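Trotance opens its shared crypto ledger to small traders after trial in Trusham

For release: November

Small shops and sole traders who take payment in digital coins can now keep one plain record of every sale, thanks to a new service from Trotance. The ledger, called Classide, leaves beta this month after a long trial with traders in and near Trusham, and we could not be more pleased to see it out in the world!

Classide does one job. It reads the public record for any wallet address a trader chooses to add, puts the value in pounds beside each payment at the minute it arrived, and lays the lot out as a simple list that a bookkeeper can open in any spreadsheet. It never holds coins, never asks for a private key and cannot move money. A trader who stops using it keeps every file they have made.

The idea came from a very ordinary headache. A café or a repair shop might take a handful of payments in bitcoin over a month, and then find at year end that each one has to be matched to a price on the day, often from a different website each time. Some traders in the trial had been doing this by hand in a paper notebook — and doing it very well, we should add — but it ate up whole evenings.

"We wanted something my aunt would use," said Ekaette Anozie, who leads the Classide project at Trotance. "She sells fabric, she takes the odd coin payment from customers abroad, and she has no wish to learn what a block explorer is. When she sent me her first finished month without ringing me once, I was over the moon."

The trial began with 60 traders and a very bare first version. They sent in 899 comments, and the team read every one. Many of the best changes came straight from that pile. Refunds now sit next to the sale they belong to. Network fees have their own column. Payments that arrive in two parts can be joined with one click, and a note can be added to any line, so "the blue bicycle, paid late" is no longer lost in somebody's inbox.

The trial also showed where the first version fell short. Prices for some smaller coins came through with gaps, and for a few weeks the export muddled day and month for anyone whose computer was set to American dates. Both faults have been mended. Classide now leaves a price blank and marks it clearly if it can't find a sound source, and the trader can fill it in by hand.

From launch, traders can record up to 500 payments a year free of charge. Above that there is a small monthly fee, shown in full on the sign-up page before any details are asked for. Version 2, planned for next year, will add shared access, letting a trader and a bookkeeper work on the same list.
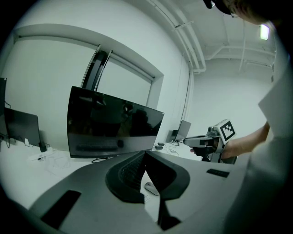
Emlyn Voyle took part in the trial from the first week and says the fee column alone has changed how he prices his work. He used to round everything up and hope for the best, he says, and he now knows what each payment costs him. He would still like to see a version for people who take coins at market stalls with a poor signal, and has told the team so more than once.

That request is on the list. An offline mode is being tested now by a small group, under the working name Lewis, and more traders are welcome to join in. No special knowledge is needed, only a wallet address and a bit of patience while the rough edges are dealt with.

Classide is a record-keeping tool. It does not give tax or investment advice, and the value of digital coins can fall as well as rise.

Traders who would like to try it, and journalists who would like a walk-through with the team, can write to the Classide desk at Trotance. Calls are taken from 9.30am to 4pm.

Ends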